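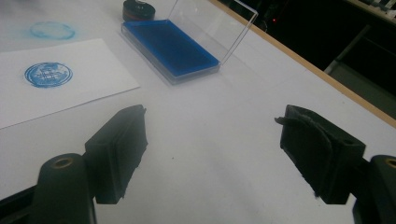

**Visit to Willevari, May**

We arrived at the Arkuseo building at half past nine in the morning, eleven of us from the Sastholm user group. The bus had been slow and the coffee was already finished, but our hosts made a new pot and we began with the software people on the second floor.

Their main work this year is a policy for small desk tasks, and the one they talked about most was stamping a paper. It sounds easy. The tool must take a round stamp, press it on the ink pad, move to the sheet and press again, flat and not too hard. The demonstrations are made by people with a hand-held gripper that has its own camera, so the program learns from the same view it will have later on the arm. I was allowed to hold the gripper for a moment. The felt on the fingers was already worn, and they told us they change it when the grip starts to slip in the recordings, not by a calendar.

At present they have 1,323 demonstrations of the stamping task, of which 642 passed the filter. The filter is a program called Wunderlich. It reads the camera path and the finger opening, and it throws away an episode when the tracking jumps or when the fingers close and open many times without result. I asked if a person looks at the rejected ones. One engineer goes through a part of them every week, and sometimes she puts a few back, mostly those with a short tracking loss while the tool stood still.

The tracking was the most interesting part for me. A white table gives the camera very little to hold on to, and close to the surface the fingers cover a large part of the view. Their first version lost its position exactly at the press. Now the motion sensor carries the estimate for a short time and the camera corrects it when the tool goes up again. On the screen we saw the two curves before and after this change, and the difference was clear even for those of us who work only with planning.

Ink that lands on the table is left there for some of the recordings and wiped off for others. They want the policy to look for the paper, and an old blue ring beside it is a good test for that. The newest model puts the stamp inside the sheet in 84 percent of trials on the arm. The failures are mostly tilted presses, where half of the circle is pale.

After lunch we saw the labelling tool, which I liked less. It is fast, but every change of task name needs a new export, and our group has the same trouble at home. We exchanged some scripts - they will get our batch renamer, and we will get the settings file of Wunderlich to try on our own drawer data.

The bus back left at four. The slides will be put in the group folder when Arkuseo has sent them.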